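Chapter 5
Measuring Liquids by Volume

When you finish this chapter you should be able to read a volume from a marked container, change between milliliters and liters, and explain why two containers of different shapes can hold the same amount.

Key words: volume, capacity, milliliter, meniscus, estimate

Most people judge how much liquid is in a container by its height. Height alone is a poor guide. A narrow glass filled to the top may hold less than a wide bowl filled only partway, and a small change in width makes a large difference to the total.
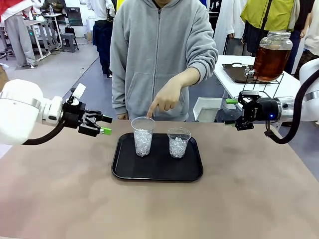
Capacity is the most a container can hold. Volume is the amount of space the liquid takes up. A bottle with a capacity of 500 milliliters may have a volume of only 103 milliliters of juice in it. The two words are often mixed up in daily speech, but in this book they are kept apart.

Water in a narrow tube curves slightly where it meets the sides. This curved surface is called the meniscus. Read the scale at the lowest point of the curve, with your eye level with it.

Section 5.1 begins with the town of Clendholm, where the dairy sold milk by the jug until shoppers complained that no two jugs matched. One jug held 1,065 milliliters. Before reading on, write down how many liters that is, and keep your answer for the exercises at the end of the section.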